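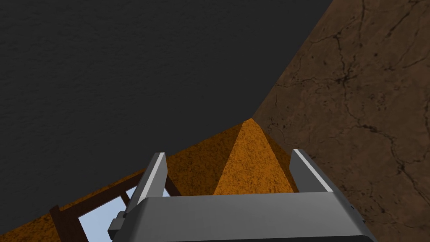
**¿Cada cuánto hay que regar un suelo de tierra recién sembrado con césped de gramón?**

Dos riegos cortos al día hasta que nazca, uno temprano y otro a última hora de la tarde, y a partir del primer corte uno largo cada dos o tres días.

---

**marisol_huerta** escribió:

Abro hilo porque en el otro se mezclaron temas. Tengo 200 metros cuadrados en pendiente suave, suelo arcilloso, y quiero sembrar en mayo. La respuesta de arriba me la dieron en el vivero Lekau. ¿La dais por buena? Me preocupa que en arcilla el agua se quede arriba y se pudra la semilla.

---

**tobar77** escribió:

Para arena vale. Para arcilla, dos riegos diarios me parece mucho. Yo sembré con uno, a las siete de la mañana, y nació bien a los dieciocho días. Si metes el dedo y sale barro, no riegues.

---

**Rezaul Mollah** escribió:

No estoy de acuerdo con tobar77. La semilla de gramón está casi en superficie y en mayo esa capa se seca en unas horas aunque debajo haya barro. Lo que hay que acortar es el tiempo, no el número de riegos. Cuatro minutos por la mañana y cuatro por la tarde con difusores. Con aspersores de turbina, el doble.

En pendiente, además, si riegas diez minutos seguidos la semilla acaba toda abajo. A mí me pasó en la parte de atrás y tuve que resembrar una franja entera.

---

**tobar77** escribió:

> en mayo esa capa se seca en unas horas

Depende de dónde vivas. Aquí en mayo todavía llueve y por la noche bajamos de diez grados. De hecho, yo no sembraría gramón hasta junio. Con el suelo frío no germina, riegues lo que riegues.

---

**marisol_huerta** escribió:

Vivo en zona de interior, noches de doce o trece grados ahora mismo. El programador es un Gilex de cuatro estaciones y deja poner varios arranques, así que lo de los cuatro minutos lo puedo hacer.

Otra duda: ¿echo arena antes? Me han pasado presupuesto de 577 euros por traerla y extenderla.

---

**Rezaul Mollah** escribió:

Arena sola en arcilla, no. Si echas poca se compacta más que antes. Mejor compost maduro, dos o tres centímetros, y pasar la motoazada sin profundizar. Te saldrá más barato que ese presupuesto.

---

**pepa_jardines** escribió:

Yo sí eché arena, de río lavada, y no se me compactó. Pero fue mucha cantidad y lo hice con máquina. Pagué 1575 euros entre material y mano de obra, con el nivelado incluido. Para una superficie como la tuya no sé si compensa.

Lo del compost lo comparto, pero que esté cribado. El de saco de Floreck trae trozos de corteza y luego quedan calvas.

---

**tobar77** escribió:

El de Floreck lo he usado y no trae corteza. Será el sustrato universal, que viene en un saco parecido de 50 litros. El compost es otro producto.

---

**pepa_jardines** escribió:

Puede ser, lo compré hace dos años. Retiro lo de Floreck, mantengo lo de cribar.

---

**marisol_huerta** escribió:

Me quedo con compost y sin arena. Espero a que las noches suban de quince grados y siembro. Pongo dos arranques de cuatro minutos y lo miro a diario.

¿El abono de fondo lo meto con el compost o después?

---

**Rezaul Mollah** escribió:

Con el compost, uno de liberación lenta y a mitad de dosis. El nitrógeno déjalo para después del segundo corte.

---

**tobar77** escribió:

Yo no pondría abono de fondo si ya lleva compost. Y haz la prueba con un metro cuadrado antes de regar todo, que en arcilla cada parcela drena a su manera.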